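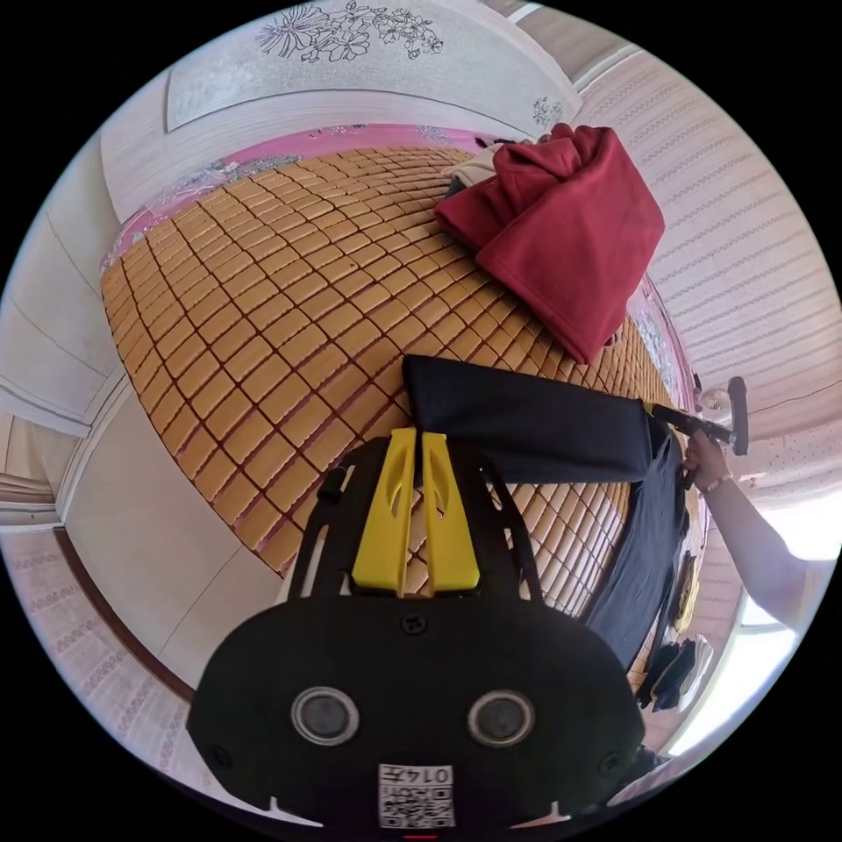

Okodley Local History Help > Crime and court records

How do I find trial papers for an unsolved-then-solved murder from the 1960s?

Posted by Urban, September 18, 2026

I am writing up a murder tried at the Okodley assizes in April 1964. The newspaper gives the verdict but almost nothing on the evidence. The county catalogue lists a file, ref. 3089, as closed. Does closed mean destroyed? I only need the depositions and the exhibit list.

Tarkum

Closed does not mean destroyed. It means the file exists and access is restricted, usually to protect people named in it who may still be living. Check the closure period in the full catalogue entry, not the search results page. Then ask the archive for a review of the closure, quoting the reference. State that you want depositions and exhibits only. They can release part of a file and withhold the rest. Medical reports and photographs of the victim are the items most often held back.

Mine ran to 595 pages, of which 81 were withheld. Copies are charged per page, so ask for a list of contents first.
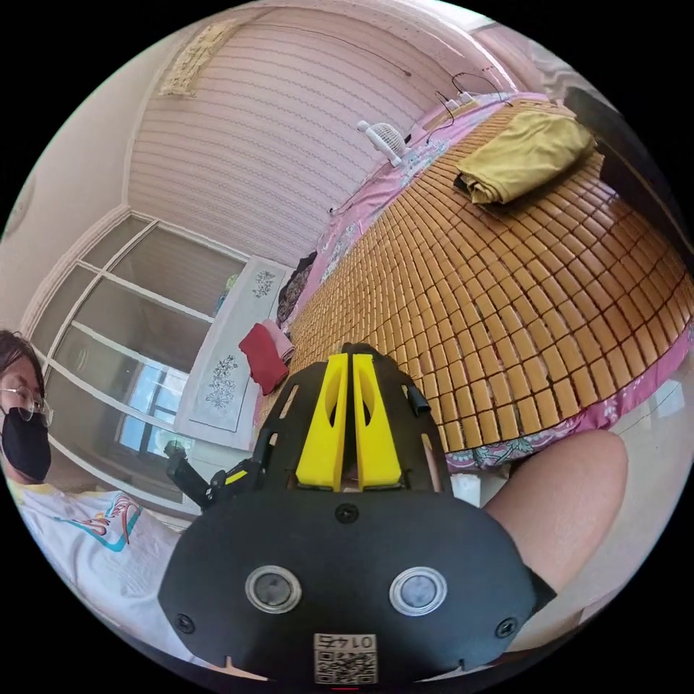
Two yellow gripper fingers, side by side, on a black body.

If the defendant appealed, look for the appeal papers as well. They are catalogued separately and sometimes include a transcript. Assize files seldom do.

Jarex

Try the newspapers again. The committal hearing was normally reported weeks before the trial and in more detail. 99 times out of a hundred people only look up the verdict.

Urban

Thanks both. The full entry does give a closure date. I have sent the review request and will look for the committal report.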